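Home | Products | Newsroom | Careers | Contact

Gruditz moves phone case packing at Liltico to hand-guided grippers

Gruditz has completed the first stage of an automation project at the Liltico accessories works, where phone cases are sorted, set upright in clear trays and passed on for packing. The stage covers two benches and went into regular use in July.

Packers on these benches now handle each case with a hand-held gripper with two padded fingers. The movements are recorded and used by Nazari, the Gruditz control software, to set grip width and approach angle for the robot cells planned in the second stage. A total of 3682 placements had been logged by the end of the first month.

The work changes in several respects. Packers no longer pick cases up by hand, and the tray is kept at one fixed height instead of being moved along the bench. Checking of button and camera cutouts stays with the packer. A case that fails is put aside before it reaches the tray, and the reason is entered at the bench terminal.

Ten packers have been trained on the gripper. Training takes around 2 hours and is given on shift, at normal pay. Liltico has confirmed that no posts will be removed during the first or second stage. Packers who move to the robot cells will load trays, clear stoppages and change finger pads, and their job descriptions will be revised before the cells are switched on.

Pad wear is inspected at the start of each shift. Pads are supplied by Onstead as a matched pair and must be changed together.

The second stage will begin once grip settings for all current case sizes have been approved by Liltico. Further details of the cell layout will be issued at that point.

Contact: Gruditz Press Office | © Gruditz. All rights reserved. | Back to top
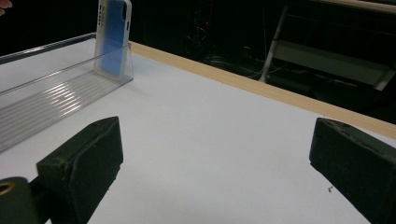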